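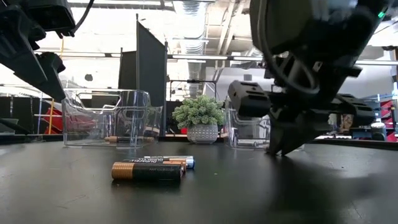 **Household battery collection** is the gathering of used small batteries from homes, schools and workplaces so that the metals inside can be recovered. It covers the cells people handle every day (AA, AAA, C, D, nine-volt blocks and buttons) and leaves out car batteries, which have a long-running trade of their own. It is one of the most satisfying corners of recycling to read up on, partly for the chemistry and partly for the sheer variety of tins, tubs and tubes people have pressed into service!

## What is inside a cell

Most throwaway cylindrical cells sold today are alkaline. The outer can is steel, lined with a ring of manganese dioxide mixed with carbon. In the middle sits a paste of powdered zinc, wetted with potassium hydroxide, and a thin brass pin runs down the centre to carry the current. The full cell gives a nominal 1.5 volts, and a flat one still holds almost all the metal it started with, only in a different form. The zinc has become zinc oxide, and that can be won back.

Rechargeable cells of the same size are usually nickel-metal hydride, rated at 1.2 volts. They are prized by recyclers for their nickel, and they also contain rare earth metals. Lithium cells come in the familiar shapes too, and these need the most care of all.

## Collection in Lirnora

The town of Lirnora is often held up in its district as a cheerful case of a scheme that grew from almost nothing. Thu Vương, a high school science teacher, began it one February with a biscuit tin outside her classroom. Within 2 years the tin had been replaced by tubs at the library, the swimming pool and the hardware shop on Fistwood Road, and the scheme had taken the name Đồng, the Vietnamese word for copper.

Its record for a single month stands at 2,000 cells, set after a toy drive in which every donated toy was checked and emptied before being passed on. Hiếu Đinh and Hậu Châu wrote up the month in a lovely illustrated booklet, *The Flat Ones*, which is still handed out at the pool (the drawing of the leaking torch is a favourite).

## Sorting
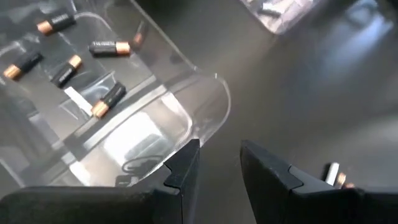
**Can alkaline and rechargeable cells go into the same collection tub?**
Most public schemes accept them together, and they are separated by chemistry later on, but it pays to read the label on the tub because a few take only one kind.

Sorting by eye works better than newcomers expect. Labels nearly always name the chemistry in small print, and the weight in the hand is a good second clue. Large plants use screens to divide the cells by size, then X-ray or magnetic sensors to tell them apart.

Lithium and nine-volt batteries should have their terminals taped before storage. A nine-volt block has both terminals on one end, so a stray coin or paper clip can bridge them and make heat. Button cells are taped as well, and must be kept well away from small children, who can be badly hurt by swallowing one.

## Recovery

Alkaline cells are commonly shredded. Magnets lift out the steel, paper and plastic are screened off, and what remains is a dark powder known in the trade as *black mass*. Its zinc and manganese can go to smelters or be dissolved in acid and purified. Some of it has been turned into plant food, as both metals are trace nutrients for crops, a wonderful second life for something that once ran a wall clock.

## See also

- Zinc–carbon cell
- Button cell safety
- Black mass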